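Tables & Benches > Work Tables > Joinable

Matholm Work Table, White

The Matholm is a flat white table with four legs. We have tried describing it in other ways and the catalog always came back longer and no clearer. It has no drawer, no cup holder, and no built-in lamp on a bendy neck. People who want a cup holder are directed to the Pintér desk, which has one, and which costs more than it should because of it.

What you get is a top 1,705 mm wide and 778 mm deep, on a steel frame that takes two people to carry and one to regret buying for a fourth-floor studio. The depth was chosen by our founder, Danica Rusnák, who measured her own reach, then measured the door of her old workshop, and went with the door. Customers with longer arms have written in. The door remains the standard.

The top

Plain white, matte enough that you can work under a ceiling light without squinting. White shows everything you drop on it, and we count this as a feature. A lost screw on a dark bench is gone until spring. On the Matholm it sits there looking at you. So does the coffee ring, the pencil line and whatever that was from November.

Wipe it with a damp cloth and a little dish soap. Please don't use scouring powder. Please don't use a razor blade either, even if your uncle swears by it. Felt-tip marker comes off with rubbing alcohol if you get to it the same day, and comes off mostly if you don't.

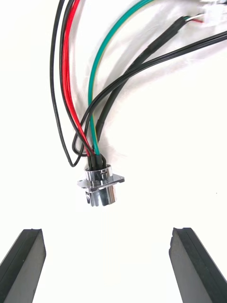
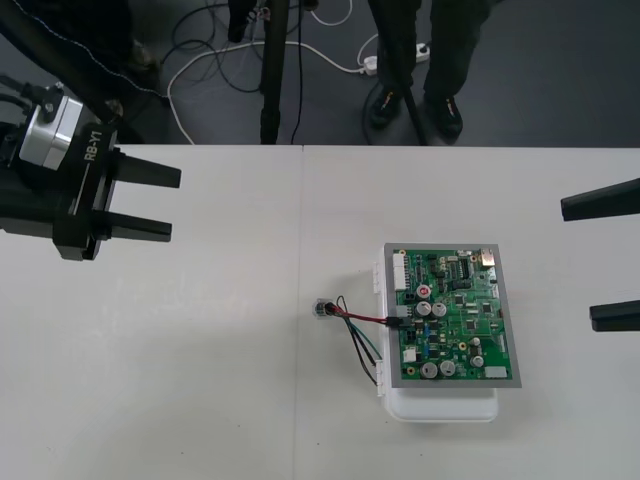 Joining two Matholms is the most common thing people do with them, usually a year after telling us one would be plenty. The long story is in the instruction sheet. The short one is that you stand the tables side by side, level them with the feet, run the joining bolts through the frame rails by hand, check the height with a straightedge, and only then tighten. Get that right and you end up with what the second picture shows, where the joint between the two tops is a faint line down the middle of the table. Get it wrong and you have a small curb, and every sheet of paper you slide across will find it. The line itself doesn't go away. We sold a filler strip for a while and it looked like a repair, so we stopped.

The frame

Black or gray, same price. The feet screw in and out to deal with floors, and they have enough travel for a normal garage slab. They don't have enough for Danica's barn, and she has accepted this. There is a crossbar at the back, placed where you will kick it twice and then learn.

The frame comes flat with a hex key. The hex key is bad. We know, and we include it anyway - customers complained loudly when we left it out. Use your own.

Choosing between this and the others

Matholm: for sorting, packing, sewing, model building, small repairs, and spreading out tax papers in an atmosphere of dread.

Drundwood: heavier, thicker, takes a vise. If you own a mallet and mean it, buy this one.

Pintér: the desk with the cup holder. Won't join to a Matholm, being a different height for reasons lost to history.

Please don't clamp a vise to the Matholm. The edge is not built for it and the warranty department, a patient woman with a long memory, can tell.

Ordering notes

Tops and frames ship in separate boxes and like to travel apart. If the top arrives first, store it flat. Leaning it behind a door for a week is how tops get their character.

Single tables are in stock most of the year. If you are planning a pair, order them together: tops from different batches are both white, but they are white in their own ways, and once you've noticed you will notice every morning.

The joining kit is sold separately and holds the bolts, washers and a sheet of instructions. Warranty is 7 years on the frame and 2 on the top. Returns are accepted if the table is unassembled and in its box, a condition that sounds easier than it is.

Last updated: Jan 31, 2023

Tagged: work tables, joinable, white, no cup holder

Contact Brastodico | © Brastodico, all rights reserved | Back to top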